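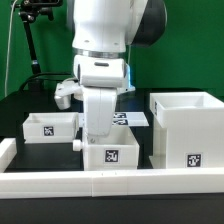

Matimberg tabletop set gets its first full release

2021-08-01

The Matimberg set is out! Sinéad Flanagan and the Stekholm workshop in Trultbridge put the finished plans online this weekend, and anyone who has been following the drafts since February will be happy to see how clean the final version looks.

Matimberg is a family of plain white boxes and drawers sized for a tabletop. There's a low, wide one, a slightly taller one with a little round knob, and a big tall one with an open top. Each has a black-and-white square marker on it, so you can tell a camera exactly which piece it's looking at and which way it's turned. The draft plans had 1,738 downloads before this weekend, and Flanagan answered 324 messages about them (she kept a tally).

The piece people ask about most is the cabinet, with an open compartment on top and a drawer underneath that pulls out by a white knob. 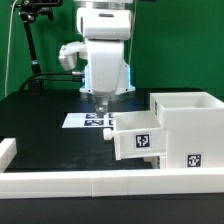
Getting that drawer right took Flanagan 35 tries. "It had to slide easily and still stay where you left it," she says. "I was opening and closing drawers in my sleep." The version in the release is her favorite so far, and she has already started sketching a wider one.

The plans and the marker sheets are free to download from the Stekholm site. Printed copies of the build guide are on the front desk at the Mac an tSaoi building, and Flanagan would love to see photos of finished sets.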